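Triltine Ironing Board Pad and Cover Sets
Replacement pads, covers and felts for domestic and light commercial boards

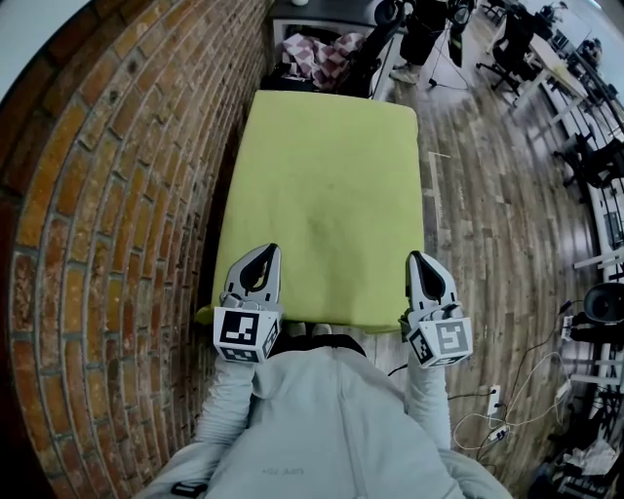
Triltine sets are supplied as two separate parts, a pad and a cover, so that each can be replaced when it wears. The cover takes most of the scorching and the water marks. The pad loses thickness over a longer period and is normally good for several covers. Both parts are cut to the same outline and sold under one size code.

Sizes

Measure the board itself, without the old cover. Take the length from the tip of the nose to the square end, then the width at the widest point. Do not include the iron rest.

Size A: boards up to 43 in long and 13 in wide
Size B: boards up to 49 in long and 15 in wide
Size C: boards up to 54 in long and 18 in wide
Size T: tabletop boards up to 32 in long and 12 in wide
Size S: sleeve boards up to 21 in long and 5 in wide

If a board falls between two sizes, order the larger. The drawcord will take up as much as 2 in of extra length. A cover that is too small will ride up at the nose and cannot be corrected by tightening. Size C is the one to order for most wide European boards, including the older Bouvier frames with a solid top. Bouvier boards made with a mesh top take Size B.

Cover

Fabric: 100% cotton drill, preshrunk
Weight: 9 oz per square yard
Edge: bound hem with a drawcord and cord lock
Skirt depth: 4 in on all sizes except S, where it is 2 in
Underside straps: two on B and C, one on A and T, none on S
Washing: cool machine wash, line dry
Colors: natural, slate, rust

The cover has no metallic coating. Coated covers reflect heat back into the garment, which shortens pressing time on flat cotton, but they hold steam at the surface and leave damp patches on wool. A plain drill cover lets the steam pass down into the pad and out through the board. Customers who press mostly shirts and table linen may prefer the coated cover in the Vendau range, which we stock in sizes A and B.

Pad

Layers: needled wool felt over a cotton backing
Thickness: 3/8 in standard, 1/2 in heavy
Fixing: none, held by the cover
Washing: do not wash

The standard pad suits most users. The heavy pad is meant for embroidery, pleats and garments with raised seams, where the work needs to sink a little so that the outline does not print through to the right side. It is too soft for sharp creases in trousers. Size S is available with the standard pad only.

New felt has a slight smell of lanolin when it is first heated. This goes after two or three sessions. Some compression along the center line is normal in the first month. A pad that has gone hard, or one that shows the pattern of the mesh through the cover, should be replaced.

Fitting

1. Remove the old cover and pad. Brush off any loose fibers and wipe the board.
2. Check the mesh for rust. Treat it before fitting, as rust will come through both layers with steam.
3. Lay the pad on the board with the cotton backing down. Line up the nose first.
4. Place the cover over the pad and pull the nose end on fully before working back toward the square end.
5. Turn the board on its side, draw the cord tight and close the lock.
6. Fasten the straps across the underside.
7. Steam the whole surface once with no garment on it, then tighten the cord again.

The last step matters on natural covers, which relax more than the dyed ones. Tuck the spare cord under the skirt. Do not cut it, as the length is needed when the cover comes off for washing.

Care

Wash the cover before the marks are set. Starch is the usual cause of brown patches and will build up even when the cover looks clean. Rinse twice if spray starch is used often. Bleach weakens the drill and should be avoided – oxygen-based stain removers are acceptable on natural and slate but will lighten rust.

Refit the cover while it is very slightly damp and let it dry on the board. Leave the board open until the pad is dry as well. A board folded away damp will mark the felt and may smell.

Scorch marks that are only on the surface can be reduced with a cloth and white vinegar, followed by a cool wash. If the fibers feel brittle, the cover has reached the end of its life.

Use with steam generator irons

The standard set is rated for steam generator irons as well as ordinary steam irons. With a generator, allow a pause between heavy items so that moisture can clear. Boards with a solid top have nowhere for the steam to go, and we suggest fitting the Initz spacer net under the pad. The net is sold by the piece and trimmed with household scissors. It adds very little height and does not affect the size code.

Vacuum and heated boards need a different pad with an open foam core. Triltine does not make one at present. Felt restricts the airflow and should not be used on these boards.

Ordering

TR-A, TR-B, TR-C, TR-T, TR-S: complete set, standard pad
TR-AH, TR-BH, TR-CH, TR-TH: complete set, heavy pad
Add suffix 1 for cover only or suffix 2 for pad only
Add N, G or R for natural, slate or rust

Heavy pads in Size C are cut to order and ship in 17 working days. All other items ship from stock. Orders received before 2 p.m. leave the same day, apart from Wednesday, when the collection is at noon.

Covers can be returned unused in the original band. Pads can be returned only if they have not been unrolled. Cut spacer net cannot be returned.

Boards outside the size range

For odd shapes and older built-in boards, send a paper outline with the nose and the square end marked. Draw around the bare board and write the overall length on the paper, as outlines can stretch or crease in the mail. Kamran Khokhar in the cutting room will confirm whether it can be cut from a stock size or needs a new pattern. New patterns are kept on file under the customer's name for repeat orders.

Trade accounts and hotel supply are handled by Thibault Tessier. The minimum trade order is one carton of a single size, and colors may be mixed within the carton. The rust color is being redyed in a slightly deeper shade from February, so customers matching existing covers should state this on the order.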